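The Julldale Watercolor Circle

The Julldale Watercolor Circle was a group of amateur painters who met in the river town of Julldale and showed their work together every July. I've been writing up the local art groups one at a time for this site, and this is the one I was most looking forward to, so forgive me if it runs a bit long in places!

Origins

The Circle grew out of evening lessons given by Willy Wouters, a sign painter who had moved to town for work and stayed for the light (his words, from a letter I was allowed to read). He taught in a room over the Goicoechea paper store on Mill Street. His first pupils were mostly people from the store itself, and one of them, Helju Lapiņa, kept the notebooks that almost everything in this article comes from. She wrote down which pigments people bought, who quarreled over masking fluid, and what the weather was doing.

Wouters was strict about a few things. No white paint, ever. No pencil lines left showing. He made beginners paint the same bridge over and over until they could do it without looking up, and I've seen 36 of those bridges in one folder, all by Lapiņa, and the last few are lovely.

Style and subjects

Most of the surviving sheets are river views, with some orchards and a good many barns. The Circle liked very wet paper and big brushes, so edges bleed and skies tend to run down into the hills. Later on you start to see a drier, tighter way of working, which came in with Iwona Nowicki. She had trained as a botanical illustrator in Vullby and painted seed heads and thistles at life size, and a few of the older members never quite forgave her for it.
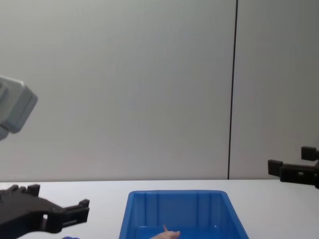
Nowicki also talked the group into working on full sheets, and that changed the annual show a lot. Big paintings needed more wall, and the room over the paper store didn't have it, so the July show moved to the old grain exchange at Clirkudow, a short train ride away. The first one there hung 75 works. I have the price list, typed on onionskin, and the cheapest thing on it is a small study of a gatepost by Wouters marked "not for sale unless you really like it."

Later years

After Wouters gave up teaching, Rizal Hutapea took over the lessons and ran them in a looser way, with outdoor trips in summer and portraits in winter. The portraits are the weak spot, if you ask me (lots of very pink ears), but his own riverbank pieces are as good as anything the Circle made. Membership thinned out slowly. The final show had 70 works in it, and Lapiņa's notebook for that year just stops partway down a page after a note about framing tape.

Collections

The largest holding is in the Vullby town museum, which has 205 sheets, mostly unframed and kept in drawers. You can ask to see them, though you'll want to write ahead. Dimas Hidayat cataloged the lot and very kindly answered my endless questions about paper sizes. A few more hang in the Clirkudow library, on the stairs, including one of Nowicki's thistles.

I'm still trying to trace Wouters's painted shop signs. One may survive under newer paint on Mill Street.

Page last updated 15/10/2025.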